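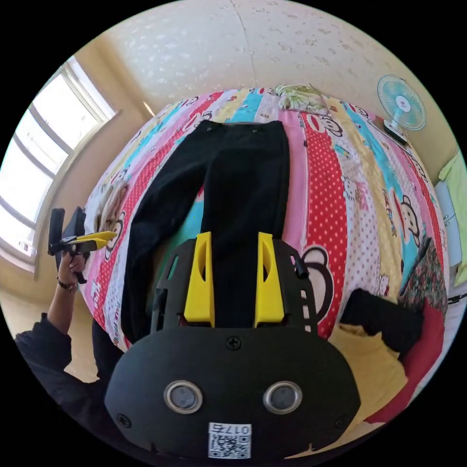 Szu-yu Liao

Progress report to Gevance, clothes-folding examples, August

Home collection continued through the month. We now have 100 usable trouser examples, 22 of them on patterned bedding such as the patchwork quilt, where black trousers stand out well from the stripes. Shirts are behind, with 20 accepted.

Jacobus Motaung reviewed the rejected examples. Most were lost in the left-hand track – the two grippers drifted out of time with each other after long sessions. We now stop and resync every 10 folds. Keabetswe Mnguni has rewritten the instruction sheet so that each fold starts with the garment flat and the legs toward the operator.

Training on the trouser set started at Plesow last week. No results to report yet.

Next month: shirts first, then towels. We need a decision on the second pair of grippers before shirts can go any faster.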